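住进工地的那一年
一位三个孩子的母亲谈老房子翻修

约她聊天是早就说好的事，可前后改了好几次时间，一次是孩子发烧，一次是水管工突然说那天能来。“水管工说能来，那天底下什么事都得让路，你懂的吧？”她在电话里笑，一边笑一边冲着屋里喊谁把鞋穿上。最后定在三月的一个上午，老大老二都上学去了，最小的那个刚睡着，我们就坐在厨房里说话，声音压得低低的，水开了她还要小跑过去关火。

她不愿意写名字，说街坊邻居里爱看我们网站的不少，到时候买个菜都要被拉住问瓷砖多少钱一平。那就不写。反正她说的这些事，家里装修过的人一听就明白。

房子是他们结婚后买的第一套，旧，采光却好，后面带一个小院子。原先的厨房又窄又长，两个人在里面转身都要侧着走，冰箱门打开，正好把通往院子的门堵死。“我婆婆来住过一阵，我们俩在厨房里天天互相说对不起，对不起，借过一下。住了一个冬天，我跟我先生说，这厨房非改不可了，再不改我跟你妈都要客气成外人了。”

改厨房的念头就是这么来的。后来怎么从一个厨房变成了半套房子，她自己讲起来也觉得糊涂。拆墙的时候师傅说管子老了，管子换了地面就得撬，地面撬了，客厅那一片旧地板接不上，干脆也换。再往后，储藏间的窗户漏风，想着反正人都在，一起弄了吧。“‘反正人都在’这五个字，是我们家花钱最多的五个字。” 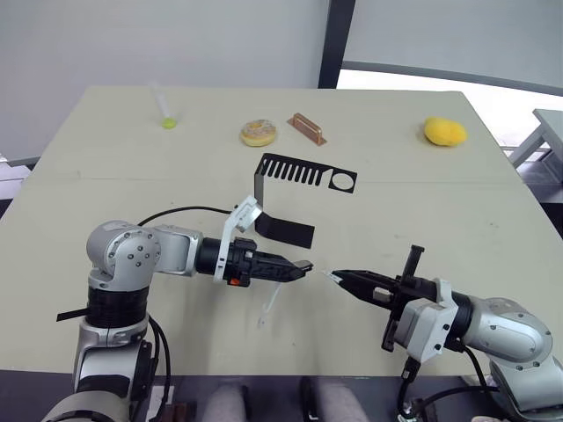 预算是怎么超的，她倒记得很清楚，因为有一个本子，从头记到尾，封皮上沾了腻子，里面还夹着孩子画的小马。最初他们留了一笔机动的钱，3000块，夫妻俩还觉得自己挺有远见。结果光是运垃圾、补楼道墙角、给楼下邻居重新刷被水洇了的顶棚，这笔钱就没有了，橱柜的影子还没见着。

“后来我学乖了，每一样东西下单之前先问自己，今年不装它，日子过不过得下去。过得下去的就先放着。你看那边，”她指了指水槽上面，“原来说好要装一排吊柜的，到现在还是两块搁板。我现在反而喜欢搁板，碗一伸手就拿到了，就是落灰，得勤擦。”

施工队是朋友介绍的，叫Mustulero，很小的一个队，老板自己也动手干活。她说起他们，口气里一半是感激一半是埋怨。感激的是活儿细，踢脚线的转角拼得严丝合缝；埋怨的是人总不齐，今天少一个木工，明天少一个电工，说好两个星期的厨房，足足做了11个星期。那段日子他们没搬出去，一家五口（那时候小的还在肚子里，她坚持也要算一口）就挤在里头的两间卧室里。客厅和走廊之间挂了一道塑料帘子，用胶带粘着，粘了掉，掉了粘。

我问她为什么不出去租房子住。

“算过的呀，怎么没算过。租三个月的房子，差不多就是一套台面的钱。我先生说，那我们就当露营吧。他是露营派，我不是，我是那种出门住两天都要带自己枕头的人。”她说着去看了一眼孩子，回来接着讲露营。电磁炉摆在卧室的五斗柜上，洗碗在浴室，洗好了晾在浴缸边上。两个大的倒是高兴坏了，天天晚上问，今天还能不能坐在床上吃饭。现在厨房好了，有餐桌了，老二偶尔还会叹一口气，说还是以前好。

有一条经验她特别嘱咐我写上，就是一定要给自己留一个干净的地方，哪怕只有一个角落。他们家留的是卧室窗边的一把椅子，规定谁也不许往上面放工具、放快递、放衣服。“每天收工以后，我就在那把椅子上坐一会儿，什么也不干。灰是挡不住的，你擦完回头又是一层，可是那把椅子是干净的，人坐上去，心里就没那么烦了。”

台面选的是Clesar的，浅颜色，她在店里来来回回看了好几趟。先生喜欢深的，说耐脏，她说深色的擦完有水印，两个人为这件事别扭了一个周末。最后是她赢了，代价是书房的灯归先生挑，那盏灯她到今天也不喜欢，进书房就尽量不抬头。
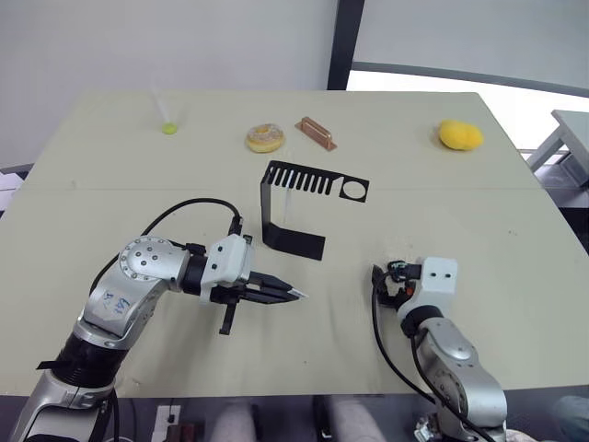 先生在水槽边冲着咖啡杯，插进来说那盏灯其实是打折的时候买的，退不了，而且他认为台面这件事也不能算谁赢，因为店里当时只有浅色的有现货，深色的要再等，家里已经没有人愿意再等了。还有，他补充说，每天擦台面的人是他，这一点希望能写进去。

写进去了。她听完笑得直摆手，说擦是他擦，可是他擦完总把抹布团成一团扔在那儿，她还得再洗一遍。我看他们俩这样一来一往，忽然想起她前面讲的，装修最累的那阵子，夫妻俩反倒很少吵大架，吵的都是插座高一点还是低一点这种事。她说是真没力气吵，晚上孩子一睡，两个人就坐在床沿上对明天谁请假在家等送货。

说到送货，她又有一肚子话。抽屉的滑轨订的是Rollness，头一批送来短了一截，换，换来的颜色又不对，再换。为了这几根滑轨，抽屉面板在走廊里靠墙站了好久，孩子们拿它当黑板，用水彩笔画了画，后来怎么擦也还留着一点印子。她索性没换，装在最底下那一层，不蹲下来看不见。我蹲下来看了，淡淡的一道绿，像是一棵树，也可能是一只恐龙，她说这个要问画家本人。

也不是每件事都能这样笑着讲过去。浴室的防水做过两遍，第一遍闭水的时候，楼下顶棚洇了一大片，她挺着肚子下楼去道歉，在人家门口站着就哭了。邻居家的阿姨把她拉进去，给她盛了一碗绿豆汤。现在两家走得很近，阿姨包了粽子会拿上来，她院子里的薄荷长疯了，也一把一把地往楼下送。

“要是重新来一遍，我第一件事就是先把水的事情弄明白，哪里进哪里出，阀门在哪儿，都拍照，趁墙还开着的时候拍。我们家就没拍全，上个月想在墙上钉个挂钩，先生拿着钻站了半天，不敢下手。”挂钩后来用的是粘的，掉过一次。

再就是插座。她说不管你觉得够不够，都再多加几个，尤其是餐桌边上和床头。还有孩子的东西，别急着做定制柜，他们长得太快了。老大的房间当初做了一整面矮柜，才过一年就嫌矮，说那是小宝宝用的，现在全归了老三，里面塞满了尿布和从亲戚那儿接过来的小衣服。

院子还没动。她手里有一份报价，是一家叫Ong的园艺店给的，铺砖，搭一个能坐人的小棚子，再种一排灌木挡一挡后面那条路。报价单就压在冰箱贴下面，压了有一阵子了，边角都卷起来。我问她打算什么时候开工，她先看了先生一眼，先生低头洗杯子，不接话。

“明年吧，”她说，“今年谁也不许在我家里再敲一下。”

刚说完，里屋的孩子醒了，哼哼唧唧的，先生擦了手进去抱。她站起来给我添水，又问我要不要带点薄荷走，说不带也得带，院子里实在是多得没处放了。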